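House rules at the Moltthorpe bench: a gallery page

4 min read

June 11, 2022

Every lab that lets people record work by hand with a gripper now has a sheet of rules. Ours at Moltthorpe runs to 32 clauses. I have read it more often than I'd like, and I was asked to put up a page showing the rules in use. I agreed on the condition that I could say which ones I believe in.

My own view, for what it's worth, is that a third of the sheet is there to make visitors feel that somebody is in charge. The rest is decent practice that any careful person would come to by the end of their first week. Very little of it has been tested. When I asked in March where the clause on bench surfaces came from, I was told it was copied from the Gasari sheet, and Gasari had it from an older one that no one could find.

Clause 3 is the one people quote. It says a held object must be "presented in a stable and natural attitude", and the sheet never says natural to whom. A toothbrush in a mug stands up. A toothbrush in a hand mostly doesn't. If the rule means upright, it should say upright and give a tolerance, and then we can argue about the tolerance.
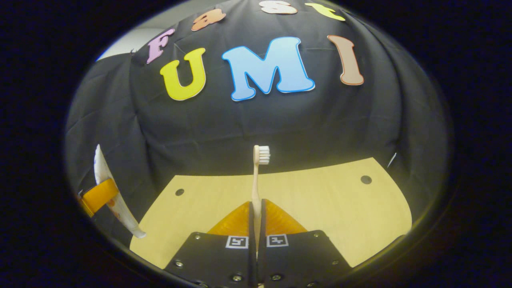 Toothbrush upright between the fingers, bristles to the right, with a marker on each of the two plates. Clause 3 would pass it, and so would the clause on markers, which asks that both can be seen while the tool is in use.

Iolanda Bezerra thinks I am being unfair to clause 3. The wording is loose on purpose, she says, and the one time they tried a strict angle at Laitinen people spent the whole session fussing over the angle and forgot to do the job they were meant to be recording. She would sooner have a vague rule that gets followed than a sharp one that gets gamed.

I take the point about gaming. I don't take the point about vague rules being followed, as I have never seen how you would know. Two reviewers went through the same 101 recordings with the sheet in front of them and disagreed on 35. The notes from that exercise put it down to reviewer training. I'd put it down to the sheet.

The marker clause is better. You can check it by looking, it takes a second, and two people will usually say the same thing. It does stop short, though. It says "visible" and leaves out glare, dirt and wear, and a marker can be perfectly visible to me and no use at all to the software. Jikell's draft has a line on replacing scuffed markers. We should pinch it.

Then there are the backdrop rules. Plain and dark is the preference, with lettering allowed "where it does not interfere". Interfere with what? If bright letters behind the object matter, ban them. If they don't, take the clause out and save us all a line. I'd want to see a comparison before I signed up to either, and I have asked for one twice.

What I would keep, if it were left to me: markers in view, one task per recording, bad takes labelled and kept with the good ones. The last of those is missing from the sheet altogether, and it is the only one I'd fight for. A folder with nothing but successes in it tells you very little about the tool or the person holding it.

The sheet comes up for review again once the Jikell draft is settled. Send comments on the clauses by number, please. General remarks about "quality" will be filed with the others.

14 shares · 6 comments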